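# Chapter 7: Setting Up a Tabletop Picking Cell

A picking cell is only as steady as the table under it. Most faults that students blame on the arm are faults of the setup, and most of those can be found before the arm is switched on. This chapter follows one small cell, the Binholm bench at the Celanby training shop, from a bare tabletop to its first picking run. Later sections cover the daily checks and the repair of a worn wrist joint.

The bench was laid out by Shazia Cheema, who still keeps its log. Her first entry, made on a Tuesday in May, lists four jobs: level the table, fix the camera, route the cables, place the test items. We take them in the same order.

Test items for a first run should differ in height and outline. Clear bottles are a hard case, as the camera has to find an edge where there is little contrast. Keep them well apart and leave the front of the table open for the arm's approach. 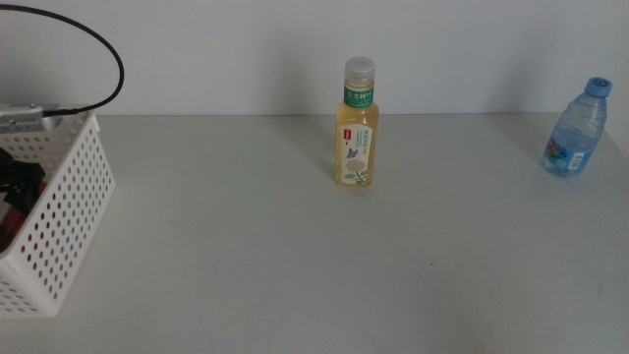 ## 7.1 Before You Start

In the layout shown, the tall tea bottle stands near the center and the smaller water bottle with the blue cap is at the far right, both set back near the wall. The white basket is on the left. A black cable loops up from the small gray device on the basket's rim. Any cable near the work area has to be counted as an obstacle, and its path goes on the setup sheet along with the items.

Work through these steps with the arm powered down:

1. Wipe the table and let it dry.
2. Check the level in both directions.
3. Tighten the camera mount, then mark its position with tape.
4. Trace each cable from end to end. Tie back any slack within reach of the arm.
5. Set each item upright on its mark. A leaning bottle will give a false center point.
6. Save a reference view of the table and write its number in the log.

Step 6 is the one most often skipped. At Celanby the reference view is number 1442, and every later fault report is compared with it.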